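How many cup-stacking demos before I stop?
Posted in Learning from Demonstration

I'm collecting examples for a two-handed policy at Stendthorpe: a tall stack of nested white plastic cups, one hand-held gripper per hand, take cups off the top and set them down on the table. So far I have 168 takes, of which 14 are me dropping everything. The policy trained on all of them reaches for the stack with great confidence and then closes on air, a few inches to the side. Do I need more takes, or different ones? I would like my evenings back by May.

Damian Jasińska

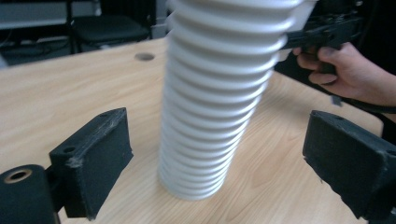

Forgot to add: I start with the stack in the same spot every time, because I put tape down and was proud of the tape.

Natden

Well, there's your trouble. It has learned where the tape is. Pull it up and start the stack somewhere else on each take, left, right, near the edge, and let it lean however it likes. Change the height too. A short stack and a tall one are different animals as far as the grippers are concerned.

Keep the drops in a separate folder. If you fumbled and then recovered, leave that take in, it's worth more than a clean one. If it ends with cups on the floor and swearing, take it out.

We got a similar job working on 218 takes after throwing away a bigger set where I'd been just as tidy as you.

Adamczyk

Also slow down. Fast hands smear the picture, and the tracking gets vague right when you need it. Check the clocks on both grippers while you're at it. Ours were off by 2 frames and the left hand spent a week apologizing for the right.

stackpilot

just get more data. 168 is nothing

Kindex

More data of the same spot is a very expensive way to learn one spot. Otherwise agree with Natden.

Adamczyk

Tape is up. It took some of the table with it.

Damian Jasińska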